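找人聊天:身上动过东西、过了些年头的你,愿不愿意来坐一坐?

2026年5月14日 文 / Landside 专题组
阅读时间 14 分钟
分享 3,329 评论 17

先说清楚我要找谁,省得大家读到一半才发现跟自己没关系:我想找那些很多年前在自己身上做过比较"大"的改动的人。大面积文身、扩耳、舌头分叉、皮下植入、眉钉唇钉打了一排、手背上埋过小磁铁的,都算。做完至少五年。现在还留着的欢迎,已经拆了、洗了、缝回去了的更欢迎,拆了又后悔想再装的,请务必第一个给我写信!

这个项目叫 Marikar,是 Landside 今年要做的一组长篇口述,最后会变成一组网上的文章,外加一本薄薄的小册子。我负责前期找人、采访和整理录音,你们写来的信基本都是我在看,回信也是我回,所以语气可以随便一点,不用写"尊敬的编辑您好"(上次有位朋友写了三段客套话,我看得坐直了身子)。

为什么做这个呢?我做猎奇类的稿子做了好些年了,大家应该都见过那种标题,某某人把自己变成了什么什么,配一张最吓人的正脸照,底下评论吵三天,然后就没有然后了。我自己也写过不少,写得还挺顺手。今年四月我整理旧稿,翻到早年写过的一个人,全文写他怎么疼、花了多少钱、他妈妈怎么哭,唯独没写他平时几点起床,在哪儿上班,冬天戴帽子的时候头上的植入物会不会硌。我盯着那篇稿子看了很久,觉得特别想知道帽子的事。

于是就有了这个招募。我想问的都是帽子这一类的问题。 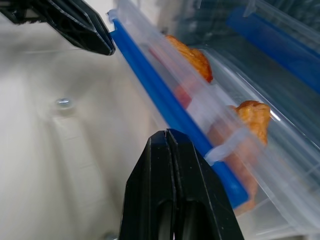
比如说,过机场安检的时候你怎么跟人讲?第一次见对象的家长,你提前打过招呼吗,还是到了门口才把耳朵上的东西摘下来塞进口袋?睡觉压到哪一边会醒?有没有哪一种毛衣你从此就不穿了?孩子问你的时候你怎么回答的,孩子的同学问的时候呢?这些东西平常没什么人问,问了你可能也觉得没什么好答的,可我攒了满满一本子,真的很想一个一个问过去。

再比如钱。当年那一笔是怎么凑出来的,后来维护有没有再花,换医生换师傅是怎么换的。我自己耳朵上有过四个洞,现在长上了三个,剩下的那个天气一变就痒,为了它我换过的药膏能摆一排。就这么点小事我都能跟朋友唠叨一晚上,何况你们。

接下来是具体要求,我尽量写得啰嗦一些。

你得年满十八岁,这一条没有商量。改动也得是成年以后做的,或者成年以后又做过一次的。如果第一次是在很小的时候,我们可以聊,但那一段怎么写、写不写,要另外谈。

做完满五年。差几个月的不用太纠结,写信来,我看看。这个年限主要是想避开刚做完那阵子的兴奋劲儿,那段时间谁都会讲得天花乱坠(我打完第三个洞的时候逢人就把头发撩起来,现在想想挺烦人的)。

不限性别,不限职业,不限你是圈子里的人还是从来没跟圈子来往过。我个人特别想找到几位从没进过任何展会、身边也没有同好的朋友,就是某一年自己想做,做了,然后照常过日子。这种人最难找,平时也不发帖子,所以如果你认识这样的人,麻烦把这篇转给他,别直接把他的联系方式给我,让他自己决定。

方言、口音都没关系,打字慢也没关系。会用手语的朋友请在信里说一声,我去约翻译,费用由我们出。

不找什么样的人,也顺便说一下。正在带学徒、开店、卖饰品的从业者这次暂时不做采访对象,你们的故事我也爱听,但口述里一旦出现店名,读者就会当广告看。想借机推广课程的就更不用来了,我会很礼貌地已读不回。还有,替别人报名的,尤其是替前任报名的,对,已经收到过,请不要!

这一轮我打算见 17 位。多了我整理不过来,录音转文字我坚持自己听一遍,机器转的稿子总把人说话时的停顿给抹掉,可很多时候最要紧的就是那个停顿。

每一位聊一次,大概 90 分钟。聊得高兴想多坐会儿也行,我一般把下一位约得很晚。中途想停,随时停,喝水、上厕所、出门抽烟、不想讲了想回家,都不用解释。 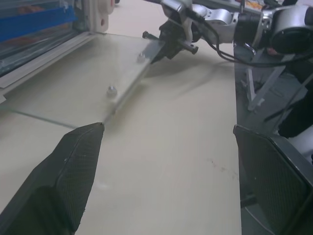
地点有两个。Kitbridge 这边是我们编辑部自己的地方,在二楼,有电梯,门口那条街白天不太好停车,坐公交来方便些。Sterkmont 那边我每个月去几天,借用一间小办公室,隔音比 Kitbridge 好,就是椅子硬,怕坐久的朋友可以自己带个垫子。两边你选一个,来回车票我们报销,票根留好拍给我就行,高铁二等座、长途大巴、市内公交都可以,打车的话请先跟我说一声。

实在来不了的,也可以打电话聊。我不太喜欢用视频,视频里大家都忍不住看自己那个小窗口,越看越端着。电话就挺好,闭着眼睛讲都行。

酬劳方面,每位采访对象八百元,聊完当天转账,中途不想聊了也照付。我知道这不算多,预算是我一项一项抠出来的,宁可册子印薄一点,也想把这一块留住。需要开证明、走劳务手续的朋友提前说,我去跟财务对接,她们办事比我利索得多。

关于拍照,这个我得多讲几句,来信里问得最多。

默认不拍。你可以一张照片都不给我,文章照样登。如果你愿意拍,拍哪里由你定,只拍手、只拍后脑勺、只拍你那顶帽子都可以。拍出来的照片你先看,你说删我就当着你的面删,备份也一起删。我不会把任何人的脸单独裁出来做封面,也不会放当年手术过程的照片,哪怕你自己主动给我,我也多半会劝你再想想。手术照片一放上去,后面一万字就没人读了,这个亏我吃过。

名字也一样。可以用化名,化名你自己起,起得离谱一点也没事。城市可以改,职业可以改个相近的,不能改的只有你讲的事情本身。稿子写完我会发给你,你有 14 天时间慢慢看,哪句不想要就划掉,不用写理由。划掉之后如果前后接不上,我来想办法接,那是我的活儿。登出来以后如果哪天你反悔了,网上的版本我可以撤,印出来的册子就撤不回来了,所以进不进册子会单独再问你一次。

录音存在一块不联网的硬盘里,册子印完之后你可以选择拿走、销毁,或者留给我们存档。选哪个都行,到时候签一张很短的纸,我保证字够大。

说到这儿,可能有人要问,你到底是什么立场?支持还是反对?

我也被同事这么问过,当时嘴里正嚼着东西,支吾了半天。我对别人身上的东西没什么立场,好看的我会盯着看,吓人的我也会盯着看(已经在改了)。如果你做完以后很快活,我想听你快活在什么地方;如果感染过、闹过官司、跟家里断过来往,你愿意讲我也听着,不会催你往"所以大家千万别学我"那个方向收尾。反过来也不会让你给谁打气。有一点要提前打个招呼:我不是医生,聊的时候你问我伤口这样正不正常,我只能说去医院看看,真的请去医院看看。 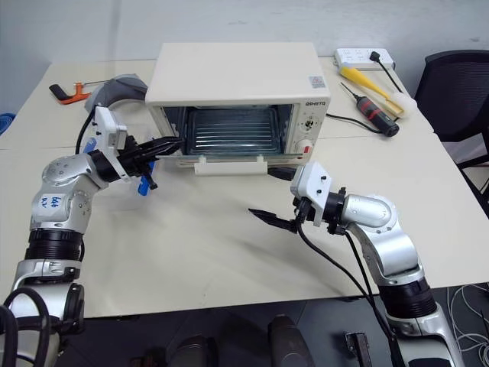 报名的办法很简单,写一封信到 Landside 的投稿信箱就行,标题里带上 Marikar,这样它会自己跑到我的文件夹里去,不会跟每天的爆料混在一块儿。信里请写这么几样:

怎么称呼你;
做过什么,哪一年做的,现在还在不在;
想在 Kitbridge 聊、在 Sterkmont 聊,还是打电话;
一件跟它有关的小事,多小都可以,三五句话就够。

最后这件小事请认真写。我选人主要就看这个,不看改动有多大,也不看照片(请不要在第一封信里附照片,信箱的容量小得可怜)。举几个我觉得很好的方向:有一回在超市结账时发生的;理发师说过的一句话;搬家的时候掉了一颗小珠子,全家趴在地上找。要是你想到的第一件事是"这有什么好写的",那多半就是我想看的那件。

不用写简历,不用写人生感悟,也不用让什么软件帮你润色。错别字我自己也一堆,看习惯了。

收到信我会先回一句"收到了",隔几天再回一封长一点的。没选上的也会回,就是可能慢,别着急。如果一个多礼拜都没动静,大概是掉进垃圾邮件里了,麻烦再发一次,骂我两句也可以。

招募没有固定的截止日子,人齐了我就来这一页改标题。先写信的不一定先约,我想让年纪拉开一些,二十多岁的来信向来多,五六十岁的很少,七十岁以上的到现在还没碰到过。要是您正好七十多岁,胳膊上有一只年轻时候文的、如今已经糊成一团的鹰,或者别的什么,请一定给我写信,我可以上门去,带点心。

另外还想顺便招一位帮手,短期的,跟着我做录音和整理。要求是耳朵好、嘴严、坐得住,见到什么样的人都别倒吸一口气。有没有采访经验无所谓,会不会剪辑也无所谓,但请你先拿一段自己家里人聊天的录音,征得他们同意,一字一句打出来,打两页发给我。嗯嗯啊啊都要留着,咳嗽也留着。打完还觉得有意思的人,咱们就能处得来。工资按 Landside 的兼职标准给,每周来三天,哪三天可以商量,午饭管,味道一般。帮手的来信标题请写"Marikar 帮手",别跟上面的混了。

评论区有朋友问能不能两口子一起来,都做过的那种。可以的,但我会分开聊,聊完再让你们坐一块儿吃饭。还有人问做过又完全恢复、现在身上一点看不出来的算不算,当然算。问纹眉算不算的那位,我想了半天,五年以上,你要是有一件好的小事,就写来吧。

招募说明后面有变动我会直接改在这一页,信箱我早晚各看一遍。

评论 17 分享 3,329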